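Homby two-arm bench set
Sold and hired by Olitik, Liew
Hire and purchase | Seen at the Fidska open day

I've been putting off writing this page properly, mainly as every time I sit down to do it someone rings up wanting to know if the Homby "does washing up". So let's start there! We took a set over to the Fidska workshop for their January open day and ran a wet job on it for most of the day, with coloured trays and dishes and an ordinary two-sided kitchen sponge from the corner shop.

I picked the wet job because it's a rotten one. Dry blocks on a dry table look lovely and tell you very little about how you'd get on with a set like this at home or in a classroom. Water shines, it throws the ceiling lights straight back at the cameras, and a soft sponge never has the same shape twice. If you're thinking of buying I'd much sooner you watched something awkward. 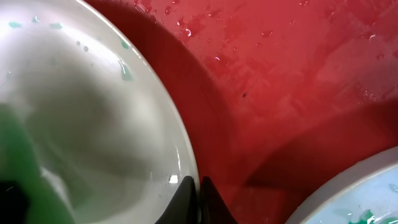
Doors opened at 11 and we had people round the bench pretty much straight away, a fair few of them teachers, plus a couple of model engineers who wanted to talk about bearings (I can talk about bearings for a very long time, so that was my lunch gone). Runs took 20 minutes or so with a wipe down in between, and I'd do the same again, although I'd bring more towels. Many more towels.

What you get

Two white arms with black grippers
A small camera on each wrist
Mounting rail for the front edge of your table
Base joints, cables and power supplies
5 metre extension lead
Printed setup booklet (the new one, with the corrected page on clamping)

The arms go side by side on the rail and reach inwards over the table, so they share the space in the middle. Do leave yourself room behind the rail for the cables. At our own place in Liew I'd pushed the bench right up against the wall and then had to drag the whole thing out again, which I don't recommend with a bad back.

The fingers are the bit everybody asks about. They're narrow at the tip, and that's good for rims and edges. With squashy things you need to think a bit more about how hard to close them. A sponge will put up with a good squeeze and simply fold up. Cake won't, as we found out at the last Fidska do.
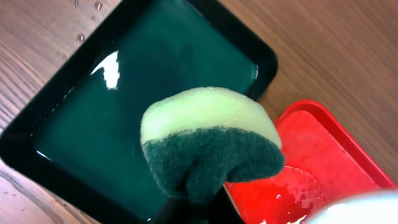
Can I use it with water on the table?
Small amounts in a tray or dish are fine, as long as the motors, wrist cameras and cables stay dry. Keep the power supplies off the bench altogether, mop up drips between runs, and don't go putting the arms under a tap.

I should say something about the cameras as well. They sit close to the fingers, so you get a lovely near view of whatever is being handled and hardly anything of the rest of the table. Most people who hire from us end up adding an overhead view too, and if you've got a spare camera and a stand, bring it along when you collect and I'll help you work out where it wants to go. Glare is the other thing. Matt trays are kinder than shiny ones, and a lamp moved a foot to the side can make more difference than an evening spent fiddling with settings.

As for colours, I'd go bright and I'd go different. We had green and red trays against a brown wooden table, and from the back of the room people could still follow what was going on, which matters when there are three rows of coats in front of them. 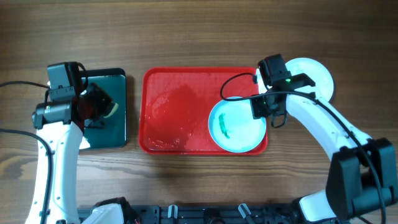 Price and hire

The full set is £2000 to buy, rail included. Hire is by the week, and we take the first week's charge off if you go on to buy the same set. Ask for the current hire list at the counter, it changes when we get sets back. Spare fingers are kept in stock. Spare cables usually are too, but check before you travel.

Collection

From the Olitik counter in Liew, side door, up to 5 in the afternoon. The box is long and a bit unwieldy, so fold your back seats down before you come. Trays and sponges not included!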